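Preguntas frecuentes: lavar plumas en casa
Lavandería Jarnano

¿Se puede meter un plumífero en la lavadora?
Casi siempre. Mire la etiqueta antes de cortarla porque pica.

¿Qué programa uso?
Delicado, a 28 o 30 grados según lo que marque su máquina, y centrifugado corto. El programa rápido existe para gente con prisa, y las plumas no tienen ninguna.

¿Vale el suavizante?
No. Apelmaza el relleno y además huele a ascensor de hotel.

¿Cómo sé si está seco del todo?
Apriete cada sección entre los dedos. Si nota grumos, le queda secadora. Cuente con 90 minutos a baja temperatura y dos pelotas de tenis limpias dentro. Sus vecinos creerán que está de reformas.
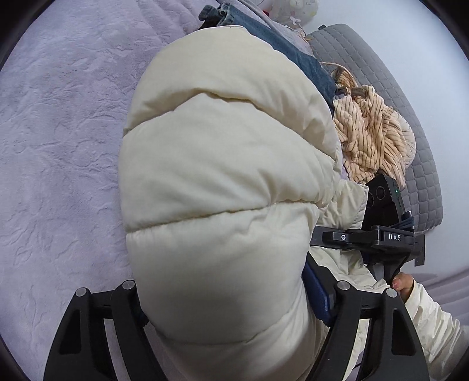
Acolchado color crema, de secciones gruesas.

¿Y si no tengo secadora?
Tiéndalo en horizontal, a la sombra, y dele la vuelta cada 4 horas. También puede traérnoslo, que de algo hay que vivir.

Han salido plumas por la costura. ¿Lo he roto?
Una o dos son normales. No tire de ellas: empújelas hacia dentro desde el otro lado. Si ya parece un gallinero, pregunte por Radomír Baláž en el local de arreglos Fodell.

¿Guardan las prendas en verano?
Sí, desde abril. Van en funda de algodón y sin comprimir. Las bolsas al vacío son comodísimas hasta que llega noviembre y uno saca una tortilla con mangas.

¿Recogen a domicilio?
Solo en el barrio, y solo si hay ascensor.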